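Slide 1. Why old floors get torn out
Illdale survey, May. We visited 103 homes. Most owners who replaced a floor did so over squeaks or scratches. Pause — ask who has done the same.

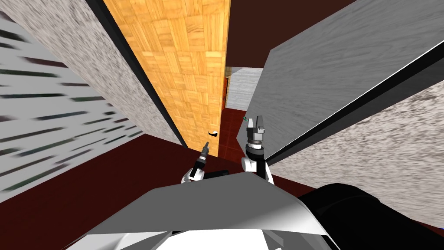

Slide 2. Sand or replace?
Check thickness at a vent first. Butthorpe job: 558 square feet, sanded in 11 days with the finish. Leave the edges for last. Mention dust — people always ask.

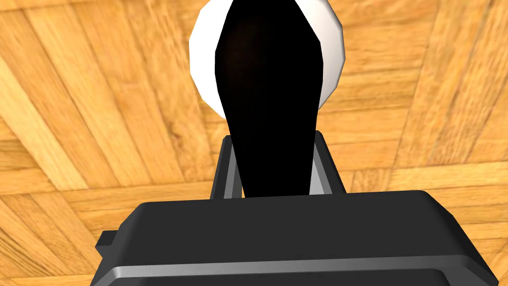

Parquet with boards running in alternating directions.

Take questions, then hand out the price sheet.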